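4.2 Case retrieval in simulation
Pichit Khamphan and Colette Arnaud
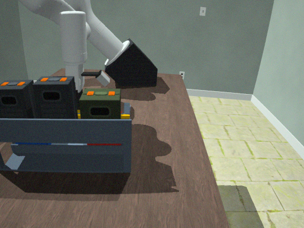 The retrieval task was built to test whether a policy trained only on rendered data can cope with tight spacing between objects. Each episode starts with several latched cases standing in a rack on a table, and the arm has to take hold of the one named in the instruction, lift it clear of the rack and set it down on the tabletop. We call the task set Clasport.

Figure 3. One instant from a Clasport episode. The wrist reaches down behind the row, at the gap between the middle case and the green one.

The gap is the hard part. The cases stand close enough that the gripper has little room to either side, and the front panel of the rack hides their lower portions. From a view like the one in Figure 3, most of the gripper is also hidden behind the cases. A policy that depends on seeing its own fingers does poorly under these conditions, so we gave the network joint positions along with the images.

We collected 300 demonstrations by teleoperation in the simulator. The starting pose of the rack was shifted before each one, and the wall color, floor material and light direction were drawn at random. We kept hard-edged shadows in the renders. In early runs with soft lighting only, the policy treated a strong shadow on the table as an obstacle and steered around it.

Two policies were compared. The first, Pallmont, predicts a single action at each step. The second, Geagea, predicts a chunk of 16 actions and replans when the chunk is finished. Both use the same image encoder and were trained on the same demonstrations.

Geagea completed 66 percent of the test episodes. Pallmont did worse, and most of its failures came at the same stage: the arm reached the correct case, then moved back and forth near the handle without closing the gripper. Longer action chunks seem to help here - the policy commits to the grasp once it has started. The cost is slower recovery. When Geagea bumped a neighboring case, it often finished the chunk before correcting.

We also tried removing the joint positions from the input. Both policies got worse, and the drop was larger for target cases with a neighbor on each side. Results by case position are given in the next section, together with the transfer tests on the Grornitz arm.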